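**Castaño** es un municipio de interior conocido por su tradición textil doméstica, centrada en la confección de manteles, colchas y paños de mesa. Según el padrón de 2021, cuenta con 1.143 habitantes, repartidos entre el núcleo principal y la pedanía de Rument.

## Historia

Los primeros telares documentados se instalaron en Rument, junto al cauce del Zundum, cuyas aguas se empleaban en el lavado de la lana. En su periodo de mayor actividad funcionaron 24 talleres familiares, que abastecían a las ferias comarcales. La producción decayó con la llegada del tejido industrial. 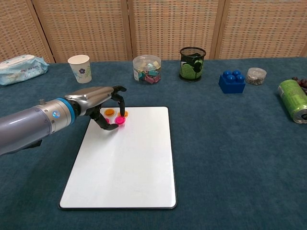 Respecto a las causas de ese declive, el archivo parroquial de Rument sostiene que pesó más la pérdida del camino de ferias que la competencia de las fábricas, tesis que la historiografía local acepta solo en parte.

## Actualidad

El inventario municipal reúne 775 piezas, de las cuales 200 se exponen de forma permanente. La muestra anual de paños de mesa se celebra en julio en la antigua casa del concejo. El tinte azul verdoso, obtenido por baños sucesivos, se considera propio de la comarca.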